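3.2 Surface preparation and light exposure

The worktops used in the trial were cut from a single batch so that differences between finishes could be read without correcting for the substrate. Each panel was sanded along its length, wiped down, and left in the conditioning room at 50 percent relative humidity before the first coat went on. Sutter and Wieser had earlier found that panels coated straight after sanding gave lower gloss readings at the edges than in the middle, and we followed their advice to let the moisture content settle first.

Four finishes were compared: a hard wax oil, a water-based varnish, a shellac, and an untreated control. Coats were applied by the same person throughout (S. Nair) to limit variation in film thickness. Drying took place in the dark. Panels that showed runs or trapped dust were sanded back and recoated once; panels that failed a second time were dropped from the set.

Color was measured at 11 fixed points on each panel with a handheld meter, which was recalibrated against the white tile before every session. Gloss was taken at the same points, first along and then across the direction of sanding. Readings from the Tullden site were taken under blackout conditions. At Grilcombe, where the windows could not be fully covered, the meter head was shielded with a felt collar.

Matte brown surfaces raise a separate difficulty. Their appearance to a user depends heavily on the surroundings, and a dark wall behind a worktop makes the top look lighter than the meter values would suggest (Figure 3). Colored light from nearby equipment adds a local tint that a single reading at the center of the panel will miss.
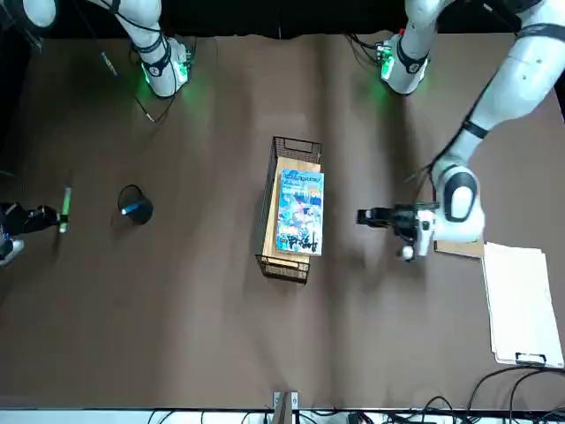
Figure 3. Flat brown tabletop against a black backdrop, with a faint green cast on the surface from a ring of green lights.

For this reason the visual ratings were kept apart from the instrument data and are reported in Section 4. Raters viewed the panels one at a time against a neutral gray card and scored evenness, warmth, and perceived wear on a fixed scale. They were not told which finish they were looking at. Ratings given in the first session were treated as practice and left out of the analysis.

Agreement between raters was lowest for the shellac panels. Ginting suggests that this reflects the strong change in gloss with viewing angle, and the across-grain readings are consistent with that view. Seating height was not controlled in the present study.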